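Oct 28, 2021. Gripper project, notebook entry. OC writing.

Set up before the others came in. Charged both hand units, wiped the lenses and checked the free space on the cards. Unit B still shows the wrong time after a restart, so I set it by hand and wrote the offset on the inside cover of this book. Please do the same if you use it. In July we lost a whole afternoon of recordings to that clock.

Aim for the session was thin things. Up to now the student team has been working with cubes, cups and the foam parts from the Vodon kit, and the jaws cope with those. The competition list has thin sheet and narrow strip on it, and we had hardly touched either.

Notes on thin sheet:

- Go in with the edge of the sheet in line with the jaw opening. Coming in at an angle folds the corner over.
- Close slowly. The trigger has a dead spot in the first bit of travel, and people squeeze hard to get past it.
- Stop for a moment after closing, before any lift. The labelling script uses the pause to find the start of the move.
- Keep the sheet upright on the way up. Tipping it makes it bend away from the jaws.

One thing to sort out on the vision side is pink and white card against a red and white pattern. The colours are close enough that the edge of the card gets hard to follow in places. Keep these recordings, but tag them "low contrast" so they can be left out of the first training run.
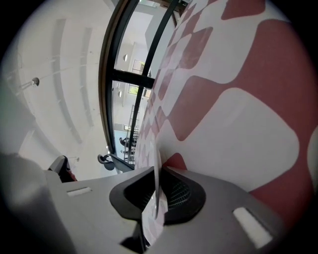

Brock Wong wants them left in from the start, on the grounds that the competition tables won't be plain either and a model that has only met easy backgrounds will fall over on the day. We agreed to train it both ways on the Estano machine and compare. He will write the split file.

The total before this session was 2412 recordings, counting everything since we began. Of those, 73 are flagged for one fault or another, mostly the clock problem. I would like another 400 of thin objects alone before we freeze the set. That is a lot of squeezing, so we need a proper rota. Sessions of an hour at most, then swap hands or swap people. My thumb was sore after the last long one.

Second half, narrow pieces. The red and white striped one is useful because the bands make it easy to judge slip when going through the recordings afterwards: pick a band level with the rim, go forward to the end of the lift, see where it has got to. It wants to sit down in the groove of the pad. If it is held further out, it can turn.

Tsikata pads or our own moulded ones is still an open question. Ours are softer and grip better at low force, but they pick up dust and need wiping more often. I've put a fresh pair in the drawer marked Nendell, with the small screws in the bag.
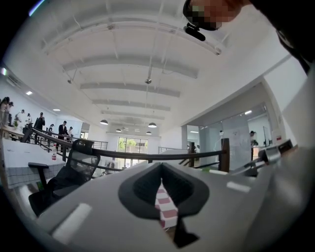

Brock asked whether the slip check could be done in software, as going through every recording by eye will take longer than making them. Probably yes for striped pieces, no for plain ones. I said I'd try it on 11 recordings first and put the numbers here. If the script and I disagree on more than one or two, we carry on by eye.

To do:

- Fix the clock on unit B properly (battery?)
- Split file, with and without low contrast: Brock
- Slip script, short test: me
- Ask for the competition rules again, as our copy has no page on allowed pad materials
- Order more card in different weights, the current stuff is all one thickness
- Rota on the door

Cards copied to the shared drive, folder "thin_1". Unit A left on charge.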